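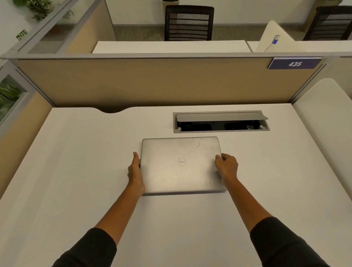 About Dandel: Visits, Demonstrations and the Annual Open Day

Print
E-mail

Dandel develops robots and related software for ordinary office work. The company was founded in 2000 as a maker of mail-sorting equipment and has worked on robot handling of desk equipment since the sorting business was sold. Its offices, workshop and demonstration floor are housed in one building, and all three are open to visitors by arrangement.

The company's main product is Sowa, a two-armed mobile robot that collects, moves and sets down common office items. Sowa is planned and supervised through Govance, a scheduling program written by our own staff. Govance keeps the list of tasks for each workstation, assigns them in order, and holds any task that requires a person's approval. Customers may license Govance without the robot, and several do so to manage equipment moves carried out by their own employees.

Our approach

Every task given to Sowa is first performed by a person at a real workstation. A closed laptop lying flat on a desk is a typical case. The operator takes hold of it by the left and right edges, lifts it, carries it to its new position and sets it down again. The same task is repeated with the laptop placed closer to the power and network tray, farther from it, and at different angles to the front of the desk. The results are reviewed by the handling team before the robot attempts the task at low speed.

Equipment used for this work is not selected for its appearance. A scratched lid reflects light differently from a new one, and customers' offices contain a great many scratched lids. The same rule applies to furniture. Partitions, side panels and desk trays limit how an arm can approach an object, and these are left in place during all tests.

Visitors are often surprised by the amount of time devoted to putting objects down. Lifting a laptop is a short action with few choices in it. Setting it on a desk without dropping one corner, sliding it into the partition or covering an open tray takes considerably more care, and a large part of the current work of the handling team concerns this step.

The Open Day

Dandel holds an open day each July. Attendance is limited to 100 visitors, who are received in groups and accompanied by a member of staff. The program is the same for every group and begins in the reception area with a short talk by Gerasimos Stergiou, Managing Director, on the company's history and present work.

Groups then proceed to the demonstration floor. The first demonstration is given by a person, without the robot, so that visitors can see a task at normal working speed. Sowa then performs the same task. Dorota Kalinowski, Head of Handling, explains the differences between the two and takes questions. Visitors should expect the robot to be slower. They should also expect it to stop on occasion, as it is set to do when a grip cannot be confirmed, and staff will not hide or hurry these stops.

A second demonstration is given at a Govance terminal by Amos Obi, Software Manager. It follows one equipment move from the first request to the closing entry, including the point at which a supervisor may refuse or delay the task. Visitors who manage office buildings may bring a sample floor plan for discussion. Plans are returned at the end of the day and are not copied.

The last part of the visit takes place in the workshop. Grippers in various states of repair are laid out on the benches and may be handled under supervision. Powered equipment may not be touched.

Visits at Other Times

Group visits outside the open day are held on working days and last 2 hours. Groups of up to 34 persons can be received. Larger groups are asked to divide and apply for separate dates. School and college groups are welcome and must be accompanied by teaching staff. There is no charge.

Customers considering a purchase may request a private demonstration. A list of the items to be handled should be sent in advance, together with the desk height and a simple drawing of the workstation. Items may also be delivered to us before the visit. Our partner Flisico, which supplies and installs office furniture, can set up a matching desk on the demonstration floor when notice is given early enough.

Rules for Visitors

The workstations on the demonstration floor are also places of work. Visitors are asked to observe the following:

Remain with the group and its guide.
Keep bags and coats off desks.
Do not move, open or close any equipment on a desk. Its position may be part of a test in progress.
Stay outside the marked area while Sowa is moving.
Ask before taking photographs. Screens may not be photographed.

The demonstration floor and reception area are accessible without steps. The workshop is reached by a short ramp. Visitors who need other arrangements should state this when booking.

Staff Responsible for Visits

Oliwia Urbańczyk, Visitor Coordinator: bookings, open day registration, access requirements
Maja Grabowska, Education Officer: school and college groups, printed materials for teachers
Dorota Kalinowski, Head of Handling: private demonstrations of Sowa
Amos Obi, Software Manager: private demonstrations of Govance

Registration for the next open day will be announced on this page. Places are given in the order in which requests are received, and a waiting list is kept. Groups that were on the waiting list last year and did not receive a place will be contacted by Ms. Urbańczyk before general registration begins.

Last updated: 4 February 2019

Print
E-mail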